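Household Handling Cell, Pre-Session Safety Checklist with Comments
Saltel test apartment, linen and laundry tasks
Inspection date: 10 Jul 2019
Inspected by: Daichi Kuroda
Second check: Kazue Yagi

Mark each line OK, FIX or N/A. Comments go under the line they belong to. A FIX in sections 1 or 2 stops the session until it is cleared.

1. POWER AND STOPS

1.1 Emergency stop within reach of the operator's chair: OK

1.2 Second stop by the door: OK
Button was stiff in February and has been replaced. Pressed it twice today, arm dropped to hold both times.

1.3 Supply cables off the walking path: FIX, cleared
One run crossed in front of the closet. Re-routed behind the shelf and taped.

1.4 Battery pack serial matches log: OK
Pack 395.

2. ARM AND HAND

2.1 Wrist bolts at marked torque: OK

2.2 Fingertip pads seated, no splits: OK
Change pads at 3000 closures whether they look worn or not. Byung-chul keeps the count.

2.3 Finger joints free of lint and thread: FIX, cleared
Lint in two joints after the towel runs. Brushed out. Please do this at the end of a session and not the start of the next one.

2.4 Sleeve pulled up and clear of the thumb joint: OK
It creeps forward when the wrist turns. Look at it again at the halfway break.

2.5 Grip force limit set for fabric: OK
Still at 60 percent. Barnabás asked to raise it for wet towels. Not until the pinch test is repeated.

3. WORK AREA

3.1 Floor clear, rugs removed or fixed: OK

3.2 No pins, clips or zippers in the test linen: OK

3.3 Loose edges and fringe checked: see comment
Fringed pieces are allowed again, slow speed only. Threads can get into the finger joints. If one catches, stop the arm and cut the thread. Do not pull.

3.4 People outside the tape during motion: OK
Lâm Cù was reminded about reaching in to straighten a corner. Same goes for everyone.

4. CAN IT DO THE JOB

The Aloveck people asked for this section so that the safety sheet also says what the machine can be left to do.

4.1 Pick up one flat item from the floor: YES, supervised
4.2 Find a corner of a large sheet: SOMETIMES
4.3 Fold a hand towel: YES, slow
36 minutes for the basket last session. A person would be done before the arm finished its warm-up.
4.4 Fold a sheet: NO
4.5 Make a bed: NO, not attempted
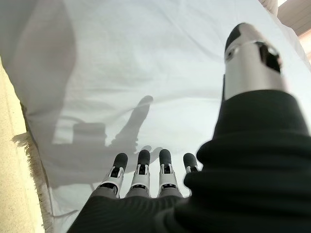 Daichi Kuroda

General comments

Four fingers and a thumb over a big white cloth is still the hard case for us. Small towels have edges the software can find. A sheet lies in wrinkles, and the hand's own shadow falls across it too, so check the lighting before blaming the grasp planner. I would like a second lamp on the closet side before the next round.

My answer on unattended use is no for anything larger than a hand towel. The stops work and the force limit holds, so I have no objection to supervised sessions. I do object to calling it a laundry machine in the Fodport write-up. It moves laundry, and somebody stands next to it.

Open items
Second lamp: Kazue
Repeat pinch test: Barnabás
Lint brush to hang by the operator's chair: Daichi

Cleared for supervised use, sections 1 to 3. Next full check after the pad change.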